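Can machines do the housework yet? Part 3: picking things up

Posted Sat 14 March

Last time I went through vacuums and mops, which are floor problems and mostly solved if you own a flat floor. Since then I have had several emails asking when I would get to manipulation, meaning anything with a hand. Wanda Kincaid wrote twice. So this one is about grippers, fabric and kitchen counters.

Some terms first, as the comments on part 2 got tangled. By a chore I mean a task that starts with a normal room and ends with that room in an acceptable state, with no person stepping in. A pick is one grasp and one release. Vendors quote picks. Households want chores. A load of laundry put away is one chore and, in my house, well over a hundred picks, and the arithmetic between the two is unkind. If each pick succeeds 99 per cent of the time and a chore needs 20 in a row with no recovery, the chore finishes about four times in five. At 95 per cent per pick it finishes a bit more than a third of the time. Recovery behaviour matters more than the headline grasp rate, and it is the thing least often reported.

The shop floor got around this years ago by removing the variation. Birdie Achterberg runs a packing line at Makolico and let me stand beside it for a morning in July. The arm there does one job: cartons from an infeed to a pallet. The cartons are all the same colour and arrive in the same orientation. The lighting is fixed and the floor is painted to keep feet out of the cell. I logged 304 cycles with one fault, a crushed corner that defeated the suction cup. The fault cleared in 12 seconds because Birdie was already walking over. I asked whether the same arm could unload the mixed returns cage at the other end of the building. She said they had tried it and gone back to people.

The returns cage is closer to a kitchen than the pallet is. It holds soft goods, shiny goods, things tangled in other things, and things nobody has a model of.

Fabric deserves its own paragraph. A rigid object has six numbers describing where it is. A piece of cloth has as many as you care to measure, and the ones you need are usually folded underneath. Two-finger grippers are poor at it for a plain mechanical reason: they close on whatever lies between the tips, and with cloth that may be one layer, three layers, or one layer and the thing behind it. Glossy fabric adds a sensing problem. Depth cameras that project a pattern get it back in the wrong place from anything shiny, so the surface comes through with holes in it. Software fills the holes with a guess, and the guess is often flat.

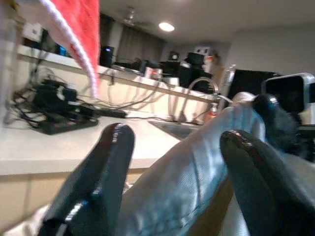 Then there is the counter itself. The research benches I have seen are bare except for the target object. Real counters collect chargers, power strips, soap and whatever came out of somebody's pockets. Cables are the worst of these. They are thin enough to fall below sensor resolution, dark enough to vanish against other dark objects, and attached at one end to something you would prefer not to pull into the sink. A person moves a cord aside without registering it as a step. For a planner it is either an obstacle to avoid, which may leave no path, or an object to manipulate, which is a second task nested in the first.

I also think wrist-mounted cameras are oversold as the answer to clutter. They give a good close view of the contact point and a bad view of everything else. As the hand closes, the object fills more and more of the picture and the fingers block part of the remainder. Useful for the last 5 centimetres, less so for deciding where to go next. Most working setups I know of pair the wrist view with a fixed one, and you are then back to mounting hardware in a kitchen.

Where that leaves the chores, by my own scoring:

Floors: yes, with caveats already covered in part 1.
Moving rigid items from a clear surface to a bin: close.
Unloading a dishwasher: possible in demonstrations, slow, and I would keep the good glasses out of it.
Sorting laundry by colour: possible, if somebody separates the pile first.
Folding: towels yes, fitted sheets no.
Clearing a cluttered counter: no.

I have left price out because the quotes I received were not comparable. Two included installation and one appeared to be for a different product.

Part 4 will cover force sensing, and why a hand that can feel slip is worth more to me than another camera. If you run mixed goods through a cell and have fault logs you can share, send them along. Raw files are fine, and CSV is preferred.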